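Changes to garden waste collections from the spring

The brown bin round starts again on Fri 29 March for every street in Whitfield, including the new houses off Dendum Lane. Collections will be fortnightly, as last year, and will run until the end of September. The winter break has been longer than usual this time while the contract was settled, and we know some sheds and back gardens are full.

The round is now run by Prollow, who took over from the previous contractor after the tender closed. The crews will mostly be the same people. The lorries are different, and slightly wider, which matters in a few places. If you live on Chapel Row, Mill Bank or the bottom end of Station Road, please park on one side only on collection mornings. The crew will not reverse down Mill Bank if there are cars on both sides, and last summer the bins there were missed more than once for exactly that.

What has changed

Bins need to be out by half past six in the morning. It used to be seven. You can put them out the evening before, with the handles facing the road, as long as a pushchair can still get past on the pavement.

The yearly sticker has gone. Each household on the scheme now has its address on a list held by the crew, and there is nothing to fix to the bin. Old stickers can stay where they are. It does help to paint your house number on the side, particularly on the terraces, where bins are left in groups and go home with the wrong people.

Compostable bags are no longer accepted, even the ones marked as suitable for home composting. The composting site at Jeva has had trouble with bags that were still whole after a full cycle, and they wrap round the shredder. Put everything in the bin loose. Paper sacks are fine if they are plain brown paper with no plastic lining.

What can go in

Grass cuttings, leaves, hedge trimmings, dead flowers, weeds, windfall fruit and small branches. Branches should be no thicker than a wrist and short enough for the lid to close. Christmas trees that have been sitting behind the garage since January can go in if they are cut up first.

What must stay out

Soil, turf, stones, plant pots, treated wood, pet bedding and food from the kitchen. Soil is the one that causes most trouble. A bin that is half soil is too heavy for the lift and the crew will leave it with a tag on the handle. If you are digging out a bed, the recycling centre takes soil from households in ordinary bags at no charge, but you need to book a slot.

Japanese knotweed must never go in the brown bin, and neither should ragwort. If you think you have knotweed, leave it alone and ring the office. Cutting it makes it spread.

Second bins

Each household can have up to 2 brown bins. The second costs the same as the first. There is a waiting list at the moment, as the order that was due in February has been delayed, and requests are being dealt with in the order they arrive. If you have a spare bin that you no longer use, please let the office know and it will be collected and passed on.

Free compost

The compost made at Jeva comes back to us each spring. This year there will be 1000 bags at the allotment gate on Dendum Lane, given out on a first come, first served basis. Last year's 400 bags were gone before lunch. Please take no more than four per household, and bring proof of address. The compost is coarse and does well as a mulch or dug into a heavy border. It is too strong for seedlings unless you mix it with something lighter.

The date for this will be put on the noticeboard outside the library and on the parish web page once the delivery is confirmed. We do not have it yet, so please don't ring the allotment secretary, who doesn't have it either.
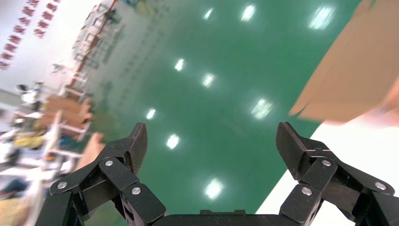 What should I do if my brown bin is missed?

Leave it at the kerb and report it to the office by noon the next day. If it was out on time and had nothing in it that it shouldn't, the crew will come back within two working days. Reports made later than that will have to wait for the next fortnightly round.

Bonfires

A reminder that comes round every spring. There is no law against a garden bonfire here, but smoke that drifts across other people's washing and windows for hours can be treated as a nuisance, and the office had several complaints last year. Green cuttings make the most smoke and are the easiest thing to put in the bin. If you do burn dry wood, check it for hedgehogs first and don't leave it going overnight.

Help with bins

Anyone who can't move a bin to the kerb because of age, illness or disability can ask for an assisted collection. The crew will fetch the bin from wherever it is kept and take it back afterwards. If you were already on the assisted list, your details have been passed to Prollow and you don't need to apply again. Side gates need to be unlocked on the morning, and dogs kept in.

Collection calendars are being delivered this week. Spare copies are at the library and the post office.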